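We're 2 seasons into using the Prosbridge camp planner for our summer travel program, and I'm still finding things to like about it! It's a sign-up and scheduling kit for youth programs: registration, bus lists, medical forms, partner sessions, all in one login. Before this we ran everything off a shared spreadsheet and a lot of phone calls.

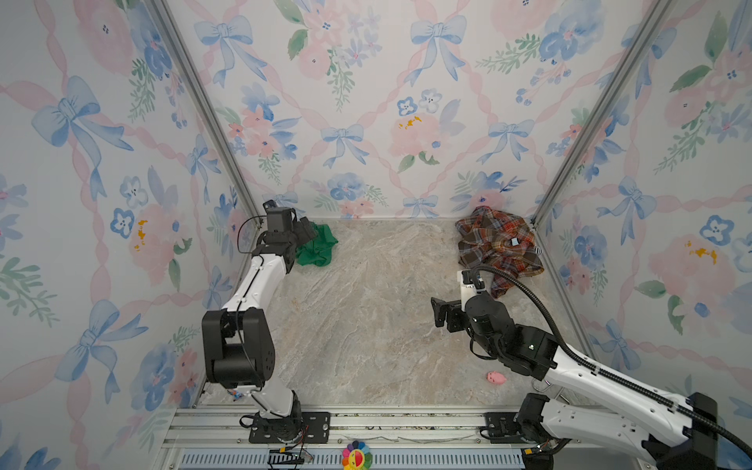
Bows and peonies on the walls

Setup took me two evenings. Importing families was easy, and matching kids to sessions was easier – you tag each child's interests and it suggests openings at partner sites. We placed 105 kids this way, including a few late ones for the Lirna outdoor week that I thought would never fit. Parents get texts in English or Spanish, and they do read them.
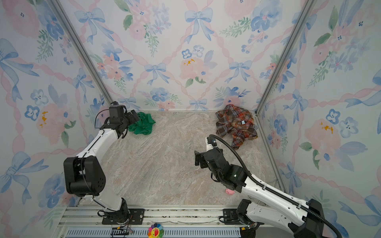
Two arms, small toys and fabric on the marble-patterned panel

The bus list is my favorite part. It sorts by stop, prints on one page and updates when a family cancels (our Mukmont drivers love it). Waitlists are great too.

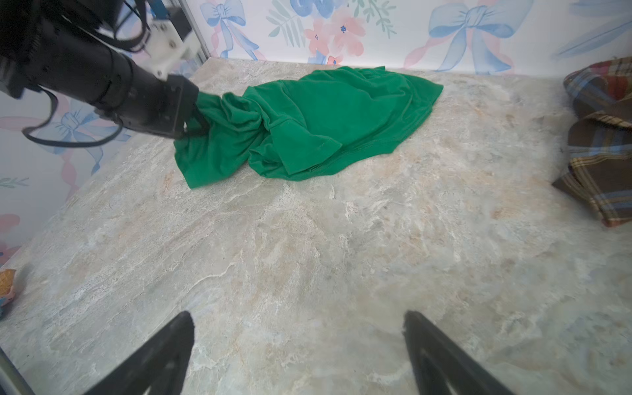 A couple of gripes. The phone app is slow with big rosters, and scholarship notes are buried two menus deep. We paid $3,930 for the year, which is real money for a small program, but it replaced two other subscriptions. Renewal comes up in November and I've already said yes.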